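Ticket 273: Wrong artist name on single after delivery
Status: open
Product: Wokari distribution, music releases
Opened by: Karine Nguyen, Feltside
Date: 2024-04-20

Hello,

I manage the releases for the singer Coman. Her new single "Tellier" was delivered to the stores through your service. In two of the stores the title and the artist are exchanged, so the page shows a song "Coman" by an artist "Tellier". In the other stores all is correct.

What I have tried already:
I opened the release form again and compared each field. The artist field says Coman.
I saved the form and sent the update. The status went to 80 percent and stayed there.
I logged out, used a different browser and sent it again. Same result.

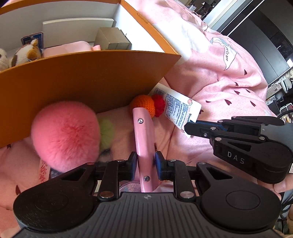
I have also looked at the January single, which was made with the same template, and it has no such problem. The only difference I can find is that the new one has a remix as second track, and for the remix I filled in the field "version artist".

Please tell me if I should take the release down. I would prefer not to, as it would lose its place in the playlists.

Reply from Stijn Baert, Wokari support

Hello Karine,

Thank you for the clear report. Please do not take it down. The update is stuck on the "version artist" field of track 2. Can you empty this field, write the remixer under "contributors" and save once more?

Reply from Karine Nguyen

I did this now. The update went to 100 percent after five minutes. One store shows the correct name, the second one still has the old page. I will look again tomorrow and write here, so please keep the ticket open.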